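Flondell Table Clearing Set

README, revised 2018-11-21

What is in here

Recordings of a robot hand dealing with ordinary household things on a table top. Cans, bottles, boxes, the sort of clutter that builds up on a kitchen side when two people share a flat. There are 1,008 attempts in the download. Of these, 693 are marked as done and the rest as not done. We did not use a third label. Earlier drafts had "partly done" and we could not agree what it meant, so it went.

Please read the next section before quoting the 693 anywhere.

What "done" means

An attempt is done if the named object was lifted clear of the table and put down again inside the target area without falling over. That is all. It says nothing about how long it took, whether anything else was knocked on the way, or whether a person would have been happy to have it done like that in their own kitchen. Zerrin Kurtuluş went through the done pile in June and found plenty she would have been cross about. We have left her remarks in the notes column, spelling and all.

Dividing one number by the other and calling it a success rate for household chores is wrong, and we have already seen a slide that did it. Putting a can from one side of a table to the other is a small part of clearing up. Somebody still has to decide whether the can is empty, rinse it, find the recycling and come back for the next one. None of that is in the data.

Who made it

Recording was done at Elonstead by Pieter Leemans and Dilek Karabulut. Ertuğrul Gündoğdu wrote the control code. Labels were checked by Kyrylo Harasym, who did not work on the robot and was asked to be mean. The Gwynne release is a separate thing with its own README, and the two should not be mixed, as the object names clash.

Layout

The top folder holds one subfolder per attempt. Inside each you will find the video, a text file with the joint readings, and a one-line file giving the object asked for. The notes column lives in notes.csv at the top level. It is in no particular order. Blank means no remark was made, which should not be read as approval.

About 'about the home' - a grumble

We were asked to describe this as a step towards home help. I would sooner describe it as a table. The light does not change, nobody is cooking, there is no cat, and the things are put out where the hand can get at them. A real worktop has a wet patch and a pile of post. When people ask me whether machines can tidy a kitchen yet, my answer is that some can pick up some of the things in it, if you set the things out first and wait.

Drinks cans are a fair example. Standing up, a can is a decent shape for fingers to close round. Lying down it can roll, and the hand has to come at it from quite another angle. Then there is the matter of what stands next to it. A person slips two fingers in behind a can without thinking about the bottle beside it. The planner has to think about the bottle, and quite often it thinks about it for too long.
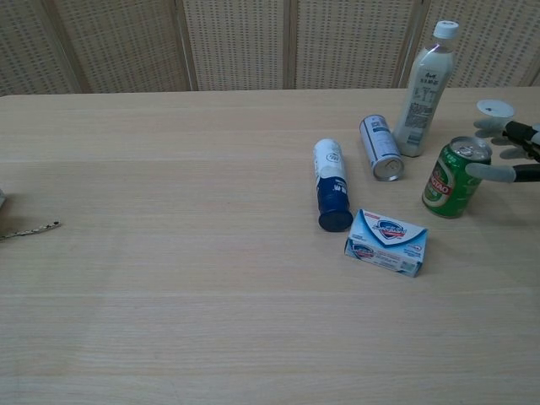 Squeezing is the other trouble. The same grip force was used for everything in the set, which was a decision taken to save time and which I argued against. An empty can and a full bottle ought not to be held the same way. If you train on these recordings and your robot crushes things, look there first.

Known faults

In 90 attempts the joint readings start late. They are listed in late_start.txt. The video for these is fine.

Object names were typed by hand. "Soap", "soap box" and "box soap" are all the same thing. We mean to fix this and have meant to for a while.

Packaging with Chinese writing on it has been named by shape only, so do not rely on the names to tell one product from another.

Use and sharing

Free for teaching and research. Asadov hosts the files and would like you not to download the whole lot more than once. If you publish something, say which revision you used, and please give the definition of "done" next to any figure you take from us.

Corrections to Dilek, with the attempt number in the subject line. She will not open ones without it.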